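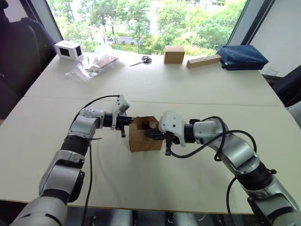
# Teaching by hand and by remote: questions we get

Updated 6th September

**Do I need to know programming?**
No. At Pilberg you show the task, and the robot records the movement of both arms. You can guide the arms by hand or use the remote handles from the next desk.

**Which way is better for a task with two arms?**
We recommend remote control. When one person pushes two arms by hand, it is difficult to keep both grippers at the same height, and a box will tilt.

**How should I hold a cardboard box?**
Close the grippers slowly, from opposite sides. For an open box, one gripper may put its finger tips over the wall and inside. Lift only a little at first. If the wall bends, open, go back and start a new recording.

**How many recordings are necessary?**
For lifting and placing one box, 96 good ones were enough for us. For the Borkus packing task we made 800, and later we went up to 965 after the box size was changed.

**May I keep other things on the table?**
Yes, at the far side, where the arms do not pass. Please do not move them in the middle of a session. Between sessions you can change their order.

**What about the cables?**
Leave a wide loop over each elbow. Before you start, bring both arms slowly to their farthest point and look if any cable is pulled tight.

**I made a mistake during a recording. Should I delete it?**
If you dropped the box, mark the recording as failed and keep it. If you only stopped for a moment to think, cut the pause out in the Lehtinen editor.

**Can 2 people teach the same task?**
Yes, but agree first on which side each gripper takes the box, and write it in the session notes.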